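The Last Bus to Rudiden

Thilini missed the 5:40. Watched it go, actual taillights, her hand still up like an idiot. Next one at 7:15 and that was the last.

So. The bench, then. The depot at Sukent had one bench and it was wet at one end. She took the dry end and put the box on her knees and tried not to jiggle it. Forty years of her father's letters in there, or what was left of them after the basement flooded in July. Her brother wanted them by tonight. Kamrul wanted everything by tonight, always had, from the time he was six and wanted the moon off the calendar in the kitchen.

She called him. Rang and rang.

"You're on it," he said. Not hello.

"I'm not on it."

Breathing. A TV somewhere behind him.

"Thilini."

"There's a 7:15."

"The guy comes at eight. I told you the guy comes at eight. He's driving from Pathirana just for this, he's not going to sit in my kitchen and eat crackers."

"Give him tea."

"He's a lawyer, you don't give them tea, they bill you for drinking it."

She laughed, which made him mad, she could hear it. Then he hung up or the line dropped. Hard to say with Kamrul.

The trouble was the house. Their father had sold it, or not sold it. In 1988 a man called at the door and they shook hands on it and some money went across the table, 2669 in cash, she knew the number because it got said at every dinner for years. Was that a sale? Was that a loan? The man's son said sale. The man's son had lawyers too, and a nice coat. And Dad wrote everything down, every single thing, what he ate, who owed him a shovel. So it was in the letters. Had to be. He wrote to his sister twice a week until she died and then he kept on writing and just didnt mail them.

She opened the lid. Shouldn't have, it was drizzling. She hunched over.

Half of them were one lump now. Blue ink gone to clouds. But the middle ones were okay, curled up hard like leaves, and she peeled one off with her thumbnail.

Dear Sister, the roof again. 800 for the roof and he says it will not last. I told him neither will I.

Not that one. Another.

Dear Sister, Kamrul has a tooth loose and will let no one near it. He sleeps with his hand over his mouth. The girl offered to pull it for a fee.

She had. She'd wanted a quarter. She read it again and then put it in her coat pocket instead of the box, quick, as if somebody was going to stop her.

A woman came and sat on the wet end. Didn't seem to mind. She had a bag of onions and a paperback with no cover.

"You waiting for the seven fifteen?"

"Yes."

"It's the seven thirty. They changed it Monday."

Of course they did.

Thilini did the math. Seven thirty, plus the hill, plus the stop at the Stoltent plant where the whole night shift got off one at a time and said goodnight to the driver. Eight twenty. Eight thirty if it rained properly. The lawyer would be gone with his pen. And then what – Monday the hearing, and nothing to show but Kamrul shouting, which was his whole case so far.

She kept reading. Faster. Roof, onions, a dog that wasn't theirs, roof. A page on how to fix a pump. A page that was only the weather. Her fingers went gray from it.

"Bills?" said the onion woman.

"My father."

"Ah." And went back to her book.

Then, close to the bottom, stuck to the cardboard so she had to work it loose, one with the year on it.

Dear Sister, a man came about the house. I took his money because he wanted so badly to give it. He is ashamed that I helped his brother and this is how he pays. I have written LOAN REPAID on a paper and he has put his name to it, and I have put the paper behind the picture of our mother, where it will annoy her.

She said something out loud. The woman looked up.

"Good news or bad?"

"I don't – he put it behind the picture."

"Who did?"

The picture of their grandmother. In Kamrul's hallway. It had been hanging in Kamrul's hallway for eleven years, he complained about it, he said the eyes followed him to the bathroom.

She called. Rang and rang and rang. Come on. Pick up, you stubborn, you goat.

"What," he said.

"Go in the hall."

"He's early, Thilini, he's here, he's parking right now –"

"Go in the hall and take grandmother off the wall."

"Are you drunk?"

"Kamrul. Take her off the wall and look in the back of her."

Long nothing. Then his footsteps, the slippers, she'd know them anywhere. A scrape. He swore at a nail. The doorbell went at his end, two polite dings, and he yelled that it was open, then yelled that it wasn't, one second, hold on.

Paper. She heard it. Over the rain and the woman's page turning and a truck backing up somewhere, she heard old paper unfold.

He didn't say anything for so long she looked at the phone to see if it had died.

"It's his writing," he said. His voice had gone small, six years old, hand over the mouth.

"I know."

"How did you know?"

"Let the man in," she said. "Give him tea."

She put the lid back on. The rain was coming sideways now and she took off her scarf and wrapped the box in it, twice, and tied it. Seven thirty, the woman said. Plenty of time. She got out the letter with the tooth and read it agian.
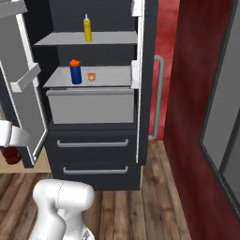

More Stories From This Month

The Pump at Number 268
Salt, Then Sugar
My Aunt Drives to Pathirana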